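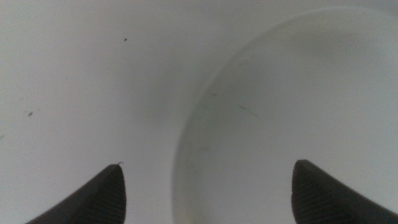
Ploltari data collection — minutes
September 10, 2022
Present: Solveig Hedlund (chair), Slamet Lumenta, Ebbe Nordin, Gunnel Backlund (notes). Apologies: Fotis Kontogiannis

1. Last minutes
Agreed, no changes.

2. Episode count
Slamet: 1628 recorded for the dish tasks, 1088 passed review. Target stays at 2000 passed, by December. Solveig thinks tight but doable if both shifts run. Rejects mostly operator pauses at the start, and a few where the wrist stream dropped out. Ebbe to check teh logs before anything gets deleted.

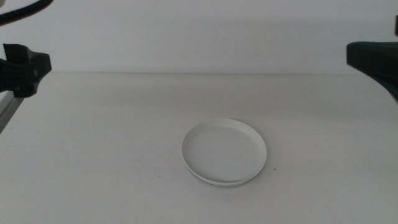

3. Start positions
Too many starts with the dish in the same place. Gunnel wants it moved further back and to the sides between episodes, arms back to home every time. Ebbe asked if a printed grid would help — no, the model might learn the grid. Operators to vary by eye. Slamet will plot the starts after eight more sessions.

4. Grasping at the rim
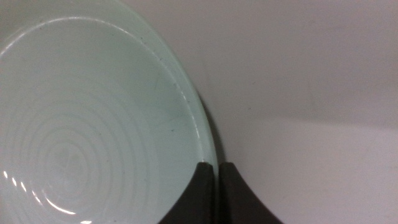
Long discussion. Zuster wants rim grasps labelled apart from the rest, current labels just say "pick". Solveig in favour, Ebbe worried about relabelling time. Pale green bowl is the hard case: glossy, bright glints inside it, and the fingertips right at the rim hide part of the edge from the wrist view. Agreed to label from wrist and fixed views together. Slamet to write half a page on what counts as a rim grasp, Fotis to comment.

5. Operators
Two new starters from Grønli. Practice episodes go in a seperate folder, not in the count.

6. AOB
Laltutow invoice still not in. Gunnel chasing.
Table wipe-down to go on the shift sheet.

Next meeting: Solveig to send round a time.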